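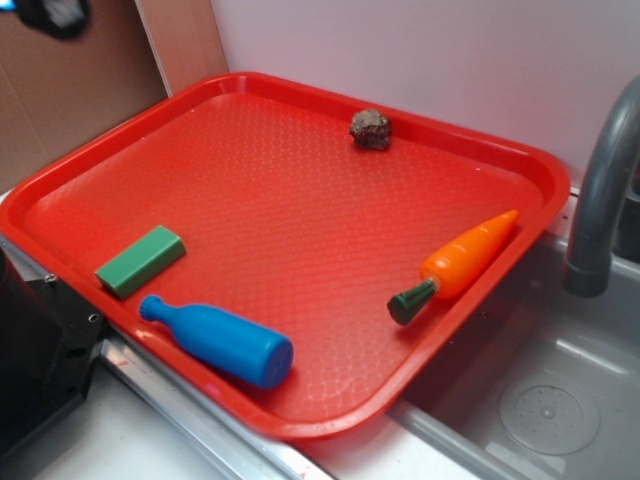

Sorting Things Out: Notes for Week 2
Introduction to Classification, Tavalside Evening Program

Hi everyone. I typed these up for the people who missed last time, and also for the people who were there and couldn't read my handwriting on the board (sorry!). Reading for next week is at the bottom.

Where we left off

Classifying is putting things in groups on purpose. You do it when you put away groceries, and a museum does it when it decides which drawer a shell goes in. The groups come from a question somebody asked. Change the question and you get different groups from the very same stuff. I spent most of December re-shelving my own cookbooks and I can tell you that "by country" and "by how often I use it" gave me two completely different shelves.

Some words you'll need

Attribute - anything you can say about an item that might be different for another item. Color, weight, age, price, who gave it to you.

Class - a group of items that share whatever attributes you picked.

Exclusive classes - no item can land in two of them. Harder than it sounds. Is a tomato-colored button "red" or "orange"?

Exhaustive classes - every item lands somewhere. The cheap way to get this is a class called "other," and we're going to argue about that.

The trouble with "other"

Chathurika Siddiqui came to talk to last year's group about the Akanda collection, which she cataloged from scratch. It has 2800 items, mostly household things, and the first catalog had 103 of them under "miscellaneous." She went through that pile and found that plenty of it was sewing gear. The person who made the first list didn't sew, so to them a bobbin and a darning egg had nothing in common. I love this story and I will probably tell it again before the course is over.

So when your "other" class starts getting fat, go look in it. There's often a real class hiding in there, waiting for somebody to ask the right question.

One level or many?

A flat scheme is just a list of classes. A tree has classes inside classes (kitchen, then pots, then pots with lids). Trees are great when people come looking and don't know the exact name of the thing. They get annoying when an item wants to hang from two branches. Reynaldo asked about tags, and yes, tags get around this, but then you need some agreement on spelling or you end up with "jar," "jars" and "glass jar" all meaning the same thing. More on that when we do the Soleo index.

To try at home

Pick a drawer, any drawer. Sort what's in it, write down your classes, and put it all back in a heap. Then ask someone you live with to sort it and don't say a word while they do. Bring both lists. If you live alone, do it yourself on two different days, it works nearly as well!

Reading

Vikitz packet, first two sections. Skip the part on numbering codes for now, it's dry and we'll go through it together. Reynaldo Sebastian has spare copies if yours went missing.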